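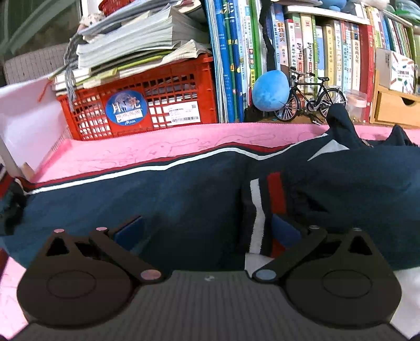
Navy garment on the pink cloth, books and red basket behind.

From: Thibault Moulin
To: Evby mending list
Date: May 14, 2020
Subject: Re: [evby] dark dye going into white trim

Hello all,

Cekik wrote:
> I washed a dark blue cardigan with white cuffs at 40 degrees and now
> the cuffs are gray-blue. It was the first wash. Is there any hope, or
> should I dye the whole thing dark? I have already dried it on the
> radiator, I am sorry to say.

There is hope, but please do not dye it yet. Dye that has moved from one part to another is often only sitting in the fibers, and a long cold soak can take a good part of it away again. I use 5 liters of water and a normal spoon of color-safe oxygen powder, dissolved first in a cup of warm water. Leave the cardigan in for the night, fully under the surface. If the water is blue in the morning, pour it out and repeat. I have done this four times with one school sweater before the water stayed clear.

The radiator makes it more difficult — heat helps the dye to stay — but I would still try. Do not use this powder on wool or silk. You did not write what the cardigan is made of, so please look at the label.

For drying, I press the water out in a towel and then lay the piece flat, with the white parts not touching the dark ones. A hanger is bad for this, as the colored water runs down and collects in the cuffs and the hem.

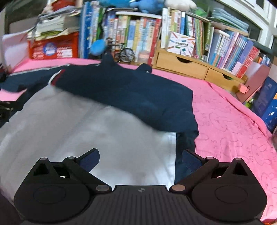

Navy garment with red and white stripe trim, laid on the silver sheet.

About the color catcher sheets which Rosmont recommended in June: I tried them in two washes. They came out quite blue, but the trim had also become a little blue, so I do not trust them alone for a first wash.

Can somebody tell me if the 300 gram bag of the powder is still sold? My shop has only the 700 gram one, and mine becomes hard before I can finish it.

Best regards,
Thibault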